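Baird Utility Cloth, Camel
Hurnell Textiles catalogue
Item 956

A general-purpose hemmed cloth for the kitchen, laundry or workroom. The Baird is a mid-weight woven with a slightly fuzzy face, softer in the hand than a canvas and heavier than a tea towel. It folds without much fuss and stays where you put it on a bench or shelf.

Colour is a warm camel-brown that sits between khaki and tan. We dye in small lots, so if you need several cloths to match, order them together and write "same lot" in the comments box at checkout. Colour on screens varies. Swatches can be posted on request.

Edges are turned under and stitched down in matching thread. The hem is narrow, and the cloth looks a shade darker along the fold. This is normal for the weave and will not wash out.

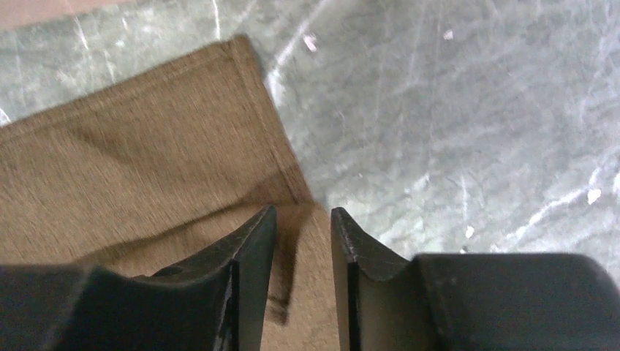 Hurnell Textiles, Catalogue Issue 5, p. 3

Sizes
Small: hand cloth
Medium: bench cloth
Large: table or shelf cover

Finished dimensions are printed on the band. As the fabric is not pre-shrunk, allow for roughly 2 per cent shrinkage in the first wash. If you are fitting the large size to a particular shelf, wash it before you measure.

Care
Warm machine wash with similar colours. Line dry in the shade. Warm iron on the reverse if you want a flat finish, though most people leave it. Do not bleach. Fabric softener builds up in the weave and makes the cloth less absorbent, so leave it out.

The surface picks up lint from towels and flannelette. Brush it off dry, along the weave.

Folding and storage
Cloths are sent folded, with the band around the middle. Creases from packing will relax after a day laid flat, or sooner with a warm iron. For long storage, refold along a different line every so often. Please keep the band if you think you may want to exchange the cloth.

Repairs
If a hem comes undone in ordinary use, send the cloth back to the Redilton workroom, washed and dry, and Hülya Avcı will restitch it at no charge. You pay the postage to us and we pay it back to you. We can't take cloths with oil or paint on them.

Ordering
Order online or collect from the Redilton shop. The Virnulmont store carries the medium size only. For trade quantities, contact Hamish Purves at the Redilton office before placing an order.

The small size is out of stock in camel. More are expected in January.

Page updated 6 May 2021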